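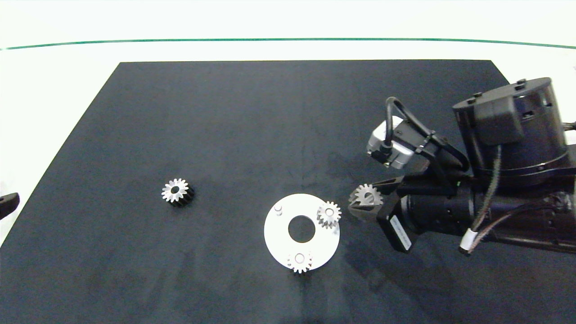

Give it one job and don't let yourself get talked into a second until the first one is dull, was the advice from an older member of the Zarport shared workshop, and the woman building the arm on the back bench wrote it on a bit of masking tape and stuck it inside the lid of her toolbox. It has been there since February. She asked me not to print her name, mostly for the sake of her employer, so she will have to be "she" all the way through, and the arm, which has no such worries, is called Cho.

Cho's one job is picking up gears and putting them on a plate. I had come expecting something grander, I'll admit, and she was very nice about it.

"Everybody wants it to make the tea," she said, hunting for a second stool and finding one under a coat. "But a gear is a lovely thing to learn on. It's heavy for its size, it's shiny, it has teeth, and if you get hold of it a tiny bit wrong it swings round in the fingers and points its face at you. I wanted something that would be awkward in a small way, so I could be awkward along with it."

She is not an engineer by trade. She kept the books for a printing firm and now does the same for a chain of garden centres, and she came to all this by way of mending clocks, which her grandfather did and which she says she was never much good at. The arm started as a box of parts from Ustari, a mail-order place she speaks of with real fondness (they once sent her the wrong bracket and let her keep it), and most of the first few months went on wiring. She reckons she spent 76 hours on the cables alone, and that's from the notebook, so I believe her.

"Cables are the bit I'd warn people about," she said. "You get everything tidy with the arm folded up, and you feel ever so pleased, and then you ask it to reach out and there isn't enough slack and something pulls. So you give it a nice generous loop, and the loop catches on something else. I've clipped and unclipped that wrist more times than I've cleaned my own oven."

And the mat? I asked about the mat because she kept smoothing it with the flat of her hand while we talked.

"Oh, the mat was a great day! Before that I was working straight on the white table, and pale things on a white table are miserable for a camera to pick out. Dark underneath, pale on top, and suddenly it had a fighting chance. It does pick up every smudge going. I wipe it down and it looks just the same afterwards."

We stopped there for tea, made by hand, and when we came back she talked me through what the camera down at the gripper is for. A camera set further back tells her roughly where everything is, she explained, and the close one is for the last little bit, when the fingers are coming down and there's no room left for guessing.

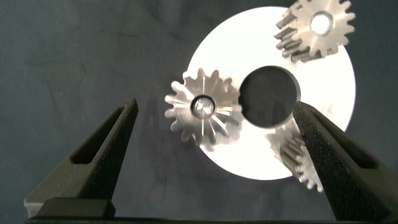
Surely it would be quicker to pick the things up yourself, a visitor said at the last open evening, and she told me this with no sign of having minded. She said of course it would, and that he was welcome to stay and do it every evening until ten.

"The plate is where it gets tricky," she went on. "It's bright, the gears are bright, and under the bench lamp the top of it can go almost completely white, so you lose the edges you were relying on. I tried moving the lamp. I tried a bit of baking paper over the lamp, and that was better, and then it fell off. The hole in the middle is very useful, though, because it's a great big dark circle and you can always find it."

The fingers have been through several shapes. The first pair were too fat at the ends and knocked over whatever stood next to the thing she wanted. The ones on there now narrow towards the tips, and she thinks she'll keep them, or says so, though there was a drawing on the bench that looked to me very much like another pair. She orders her small fixings from a shop in Presov, in packs of 30, and always runs out one short.

The notebook is the thing I would have liked to take home. It has 1,171 tries written up in it, each with a tick, a cross or a squiggle, and the squiggle means the gear ended up on the plate but hanging over the rim.

"I went back and forth on whether to count those," she said. "In the end I gave them their own mark, because they're cross with me in a different way. If it's over the edge, I've usually got the grip right and the letting go wrong. I open the fingers too quickly, or a touch too high, and it shuffles off. So now I'm working on letting go, which sounds like something you'd pay for at a weekend retreat."

After that comes the pin. She would like Cho to lower a gear on to one by its bore, cleanly, without her hand hovering, and to do it 10 times running before she changes anything else. She has promised the bench to the bookbinders for part of the new year, so the arm will have to come off and go in the cupboard for a while, and she's already fretting over whether it will go back in quite the same spot. She has been drawing round the base with a pencil, and then, in case the pencil rubs off, going over it in pen.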